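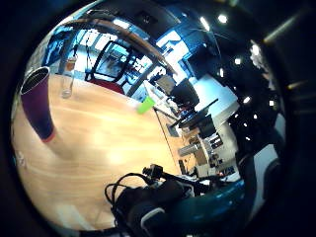
*Fig. 1. Tumbler and small glass bottle on a wooden tabletop.*

## Session 3: Planning a multi-day road ride

Overgaard Evening Classes, bicycle touring

Read this before the route workshop. Bring a paper map of the Prulletstead area and something to draw on it with.

### Daily distance

Start from a ride you have done and felt fine after the next morning. Take that as your first day and add nothing to it. Most people in this class ride 40 miles on a weekend without trouble, so the Kundamwood loop is split like this:

| Day | Miles | Climbing (ft) |
|---|---|---|
| 1 | 40 | 1587 |
| 2 | 53 | almost 4000 |
| 3 | open | see workshop |

Day 2 is the hard one. The climb out of Trolero comes in the first hour, and the road has no shoulder until the top. Start early and eat before you leave town.

### Wind

Wind changes a day more than hills do. On the coast side it is usually light in the morning and picks up after lunch. If you can choose a direction, put the exposed miles first. A headwind can easily take a third off your speed, so recheck your arrival time against sunset.

### Bags and weight

- Heavy items low and close to the frame.
- Rain jacket on top, where you can reach it without unpacking.
- Two tubes, levers, pump, patch kit, multi-tool with a chain breaker.
- One set of riding clothes on, one in the bag.

Load the bike fully and ride it at least once before the trip. Steering feels slow with front bags, and braking distances get longer. Check that your heels clear the rear bags.

### Getting the bike there

Bus racks, trains and airlines all have their own rules, and they change. Call ahead and write down what you were told. If you box the bike, mark your seat height with tape first - it saves a lot of fiddling at the other end.

### For next time

1. Draw your own day 3, ending back in Overgaard.
2. Mark every place to refill water.
3. Mark one point where you could quit and get a ride.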